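Print this page | E-mail this article

3.2 Grain pattern of the table surfaces

The tables in the Zillholm reading room were bought over several years, and their tops do not all look the same. We grouped the 67 tops by the kind of grain that a sitting person sees first. Straight grain was the most common group. The second group has a wavy grain with closed loops, and readers often mentioned it in the interviews. 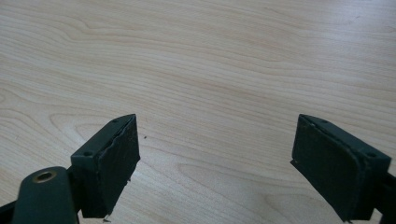 Figure 2. Table top of the second group, with pale wood and rounded grain loops.
Photo: Geetha Mathew

In Figure 2 the grain lines are soft, in faint tan and peach on a pale blond ground. Where the light is stronger, toward the upper right, the grain looks paler and is more difficult to follow. We met the same problem during the rating - a top seen under strong light was often judged as "plain", and the same top in weaker light was judged as "lively". For this reason all ratings were repeated in April with the blinds closed.

From the 1,260 ratings collected, 924 could be used. The others had no table number or were filled in by two persons together. Readers preferred the looped grain for short visits, but for long reading they chose the straight grain a little more often. We do not think this difference is large enough to guide the buying of furniture.

Comments (2)

Soltani: Was the age of the tables recorded? Pale wood gets darker with the years.

Jevus: Useful section, thank you. I would like to see the straight grain group also.

Print | E-mail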